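We'd been promising ourselves a proper day out at the Dristance Portrait and Wedding Photography Fair for three summers running, and every year a booking landed on top of it. So when Orla Hanrahan rang to say she had a spare ticket and a full tank of petrol, I moved two album collections, packed some sandwiches and off we went!

The fair is in the old wool hall at Gralldale, and if you haven't been, wear flat shoes. It's on three floors and the lift is for exhibitors only (I asked, very nicely, and was still sent to the stairs). There were 66 stands this year. I'd planned to be sensible and do the albums first, but we walked straight into the backdrop people and lost an hour. Paracha had their hand-painted canvases hung from the balcony, great big soft greys and a mossy green that I'm still thinking about. I didn't buy it. I've emailed twice to ask about postage.

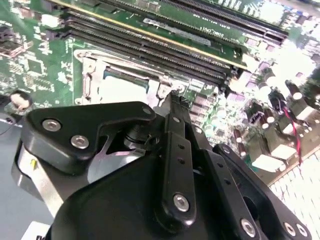 Green motherboard, close up.

Upstairs was the talk I'd really come for, Tariq Tanoli on photographing families with very small children. He doesn't pose anybody for the first twenty minutes. He sits on the floor, lets the toddlers empty his bag of toys, and only then picks up the camera. Lovely man, very funny about grandparents, and he showed a whole newborn session from first shot to last, blurry ones included, which made me feel a great deal better about my own hard drive. Orla asked about siblings who won't hug and he said to get them to whisper their favourite dinner to each other. We tried it on a pair of brothers the next weekend and got giggles straight away, so thank you Tariq!

Lunch was a bit of a scrum. One coffee cart, one queue, and no seats apart from the window ledges. We ended up sharing a ledge with Ah-rin Kwak, who shoots couples up on the moor at sunrise, and we swapped stories about wellies under wedding dresses until somebody needed the ledge for a tripod demonstration.

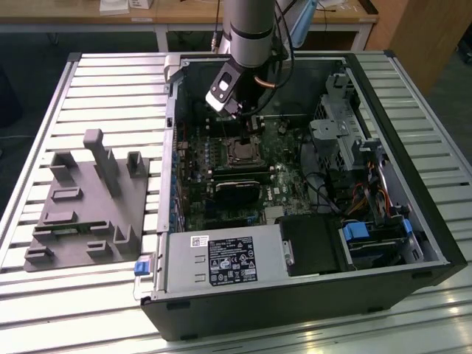

Page last changed: Mon 29 June

The afternoon was albums at last. I'd gone in determined to stay with our usual supplier, but the Balon linen covers are gorgeous, and they open completely flat, so you don't lose a nose down the middle of a group shot. Brayan Condori on the stand let me take 8 fabric swatches home. They're in the studio now on the blue sofa if you're coming in for a viewing, so do have a feel and tell me which you like. I'm leaning towards the oatmeal, Orla says it'll show every fingerprint.

We missed the print competition results because of the car park, but I did see the entries and my favourite was a bride's dad asleep in a deckchair with his buttonhole upside down. We'll be trying out the new albums with our August couples first.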